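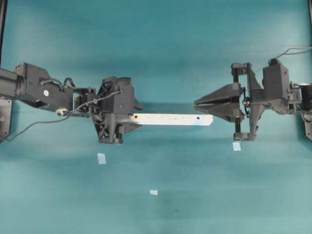
Cera, latón y manteles de altar: lo que funciona y lo que se repite por costumbre

Llevo bastantes años ayudando en la sacristía de San Bartolomé y he oído todos los remedios posibles para limpiar candeleros. La mitad se contradicen. Los que siguen los he probado yo, casi todos más de una vez, y donde no estoy convencida lo digo.

La cera en el mantel

El consejo clásico es plancha y papel de estraza. Funciona a medias. La plancha derrite la cera y el papel se lleva una parte, pero el resto se queda metido en el hilo, y si la vela era de color acaba usted con un cerco más grande que la gota. Primero hay que quitar todo lo que se pueda en frío: el mantel al congelador, dentro de una bolsa, 40 minutos. Luego se rasca con el canto de una cuchara. Con cuchillo no, por mucho que insistan.

Después sí, papel absorbente blanco por las dos caras y plancha templada, cambiando el papel a cada pasada. Si queda sombra grasa, un poco de jabón neutro frotado con los dedos y a lavar. Lo del talco toda la noche lo hice tres domingos seguidos y no noté la menor diferencia.

Los candeleros

Agua caliente, dicen, y dentro. Depende. Si el candelero es macizo, de una pieza, no pasa nada. Si lleva alma de madera o el pie relleno de yeso, como tantos de los antiguos, el agua entra por abajo y ya no sale. Mire la base antes de mojar nada. Para esos uso el secador de pelo a media potencia y un trapo viejo de algodón.

En cuanto al limón con sal, desconfío. Deja el latón brillante durante una semana y después se pone rosado, sobre todo si no se aclara bien. Rozália Magyar, que lleva la sacristía de la parroquia de al lado, lo defiende a muerte, y sus candeleros están preciosos, así que júzguenlo ustedes. Yo sigo con la pasta limpiametales corriente, poca, y un cepillo de dientes blando para los relieves. Sobre piezas doradas o plateadas, ninguna de las dos cosas: se comen el baño.

Vasos sagrados

El cáliz se lava a mano, nunca en lavavajillas, y se seca en el momento. La copa dorada por dentro no necesita producto alguno. Si tiene manchas que no salen con agua templada y jabón, déjelo en manos de un platero. Pregunte antes el precio, claro: por redorar una copa pequeña nos pidieron 486 euros en un taller y bastante menos en otro, y no supieron explicarme la diferencia.

El incienso y las paredes

He leído que poner el brasero sobre una bandeja con arena evita el tizne. Evita quemar la mesa, que ya es algo. El tizne viene del carbón barato y de echar demasiados granos de golpe. El incensario se vacía cuando el carbón está apagado del todo, en un cubo metálico, y se limpia la cazoleta con papel seco. Si la resina está pegada, alcohol de farmacia, con la ventana abierta y sin ninguna vela encendida cerca.

Purificadores y corporales

— Primer enjuague en agua sola, y esa agua va a la tierra o a la piscina de la sacristía, según la costumbre.
— Mancha de vino: agua fría cuanto antes. La sal sobre vino tinto seco no hace nada.
— Carmín: jabón de glicerina antes de mojar.
— Almidón, el justo. Un corporal tieso como un cartón se parte por los dobleces.
— Lejía, nunca en lino bueno. Amarillea, aunque la etiqueta prometa lo contrario.

Las velas que gotean

Se venden arandelas de vidrio, de latón y hasta de silicona. Las de vidrio sirven si ajustan; las demás me han dado igual. Lo que más gotea es una vela en mitad de una corriente. Antes de gastar dinero, cambie de sitio el candelero y cierre la puerta lateral durante la misa de 7.

También corre por ahí lo de meter las velas en agua con sal para que duren más. Innes MacRitchie lo hizo con una caja entera el pasado enero y chisporroteaban tanto que hubo que apagarlas en el salmo. No lo repetiremos.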